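# Notes from the Hangar: the gearbox is back!

I've been promising this update since March, so thank you for hanging in there.

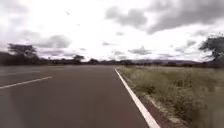 ## Where we are with the Nilach

The main gearbox for our Nilach two-seater came home from overhaul in May, and I'm so happy I could hug the crate. If you missed the last newsletter, we pulled it when the chip detector light came on twice in the same afternoon. Giuliana Sotelo found a few slivers on the plug (small ones, but you don't argue with slivers) and off it went to Gestlow for a full teardown.

They replaced the input pinion and two bearings. The case itself was fine, and so was the mast, and I let out a very long breath when I read that part of the report. The whole job came to 54 days door to door. I'd told most of you six weeks, so I was a bit off there, sorry!

Giuliana and Omprakash Pandey have it back in the airframe now. The tail rotor drive is hooked up, the oil lines are on, and we've done two ground runs with the cowlings off. Temperatures stayed where we want them. Next comes a track and balance, then a hover check, and then Omprakash will sign the book if he likes what he sees. He's picky. I like that in the person who signs the book.

While it was apart we also swapped the old oil cooler for a Jemal unit. It fits a little tighter against the firewall than the drawing says it should, so we had to make a new bracket, and then make it again the right way around. My fault, that one.

## Hours and bookings

The ship went down with 271 hours on the engine since new, and nothing on that side has been touched apart from a filter and a good wash. Once it's released I'd like to keep it to local flights for the first ten hours, with an oil sample at the end. Vy Hứa is redoing the schedule, so if you had a slot before the grounding, please send her a note even if you think she already has it. She's working from some 138 emails and a paper calendar with coffee on it.

Students get first pick. Madhu Dubey has a checkride coming and needs the time more than the rest of us do. Madhu Bajpai, you're next, and yes, Vy knows you two are different people now.

## Odds and ends

The Solura headsets are back from repair, on the hook by the door. Please fold the mics up when you hang them. Also, I'm still missing the short torque wrench, the one with green tape on the handle.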